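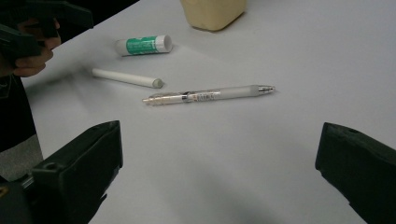 A clear-barrelled pen on a white table.

About Flitell

Flitell is a small website about online slots. We play them, write down what they're like and put the result on a page where you can read it for nothing. It began as an argument between Min-kyu Joo and Victor Owino over whether a game called "bonus-packed" ought to contain a bonus. Victor said yes. Min-kyu said it depended on how you felt about the word "packed". They are both still here and the matter is still open.

What we do

We review slot games from studios large and small, and we keep a library of free demo versions you can try without opening an account. The demos run in your browser with pretend credits. You can't win anything on them. You can't lose anything either, apart from an afternoon.

Each game is played by 2 of us, separately, before a review goes up. If we agree, you get one score. If we don't, you get both scores and a short paragraph in which we are polite about each other. We look at how often the features turn up, whether the rules page can be understood by a person, how the game behaves on an old phone, and whether the music can be switched off. We have strong views on the music.

Our house scale runs from nought to 13. Min-kyu chose it in February, one late evening, and by the time the rest of us had noticed there were already 37 reviews using it. We've been asked to switch to stars. We have thought about stars.

Who we are

Min-kyu Joo edits the reviews and takes out the word "immersive". He used to write instruction leaflets for kitchen scales and still prefers a short sentence to a nice one.

Victor Owino looks after the demo library, which means he is the one swearing quietly when a studio moves its files. Write to him if a game won't load, and tell him which browser you're on or he'll only ask.

Si-eun Yang covers the sums: return to player, volatility, and what a paytable is really saying under all the gold lettering. Her guide to volatility is our most-read page and the only one with no pictures of pharaohs.

Vitalii Boiko built the site and mends it. He doesn't play slots and would like that noted.

Seung-woo Bang answers the post. He also writes our reviews of fishing-themed games, of which there are far more than you'd think, and he has been patient about it.

How we pay for all this

Some of our pages carry links to online casinos. If you follow one and sign up, we may be paid a commission. Those links are marked as sponsored, and the people writing the reviews aren't told which casinos are paying that month. A casino can't buy a better score for a game. One or two have asked, and Seung-woo has a letter ready for them.

We don't run a casino ourselves, hold anybody's money or take bets. If a withdrawal has gone missing, we're sorry to hear it, but the casino's own support team is where you need to start.

A few plain words about gambling

Slots are built so that the house comes out ahead over time. No pattern, lucky hour or stake size changes that, and we won't publish "systems", however warmly they're offered. We get about 4 a month.

The site is for adults only. If you play for real money, decide what you can afford to lose before you start, and set a deposit limit while you're still in a sensible mood. If it has stopped being fun, stop, and talk to someone. Your doctor is a good first call, and our Safer Play page lists other places to turn.

Getting in touch

Corrections are welcome, particularly from people who enjoy making them. Studios wanting a game looked at should send a demo link and the full rules. Please don't send hampers – well, Vitalii says do, but the answer is still no.

Use the contact form at the foot of any page. Seung-woo reads everything and replies in the order it arrives, usually in the mornings.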